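Dodton Pichon Hand-Held Demonstration Gripper (pair) 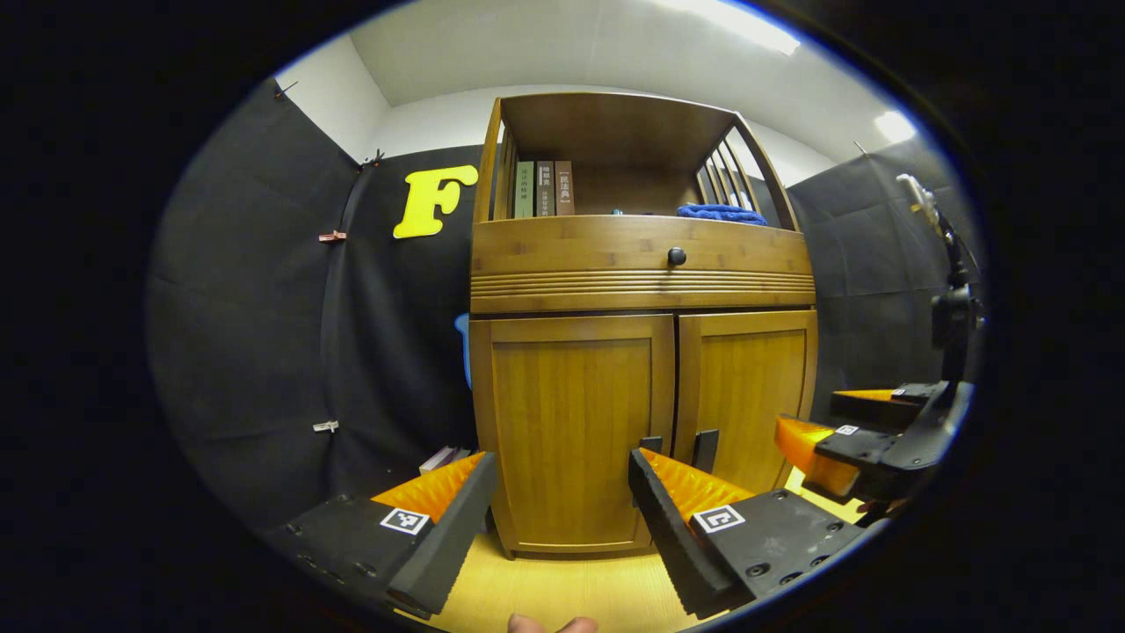
The Pichon is a pair of hand-held grippers for recording manipulation tasks without a robot in the room. Hold one in each hand, do the job at normal speed, and the recorded session goes to Mutisero for conversion into arm trajectories. Most people start with household work such as opening drawers and cupboard doors or putting books on a shelf.

The fingers are black with ribbed orange pads and carry square markers, which the software reads to work out how far the jaw is open. Keep the markers clean. If one is scratched, replace it before you record again.

Specifications
Mass, each hand: 918 g
Maximum jaw opening: 70 mm
Overall length: 315 mm
Recording time per charge: 6 hours

In the box
Left and right grippers, charging dock, spare pads, spare markers, calibration card

Pads are sold separately in orange or grey. Colour makes no difference to tracking.

Calibrate at the start of each session and again after changing a pad. Units ship from our Trellulby workshop. The next batch leaves in September, and orders can be cancelled until then at no charge.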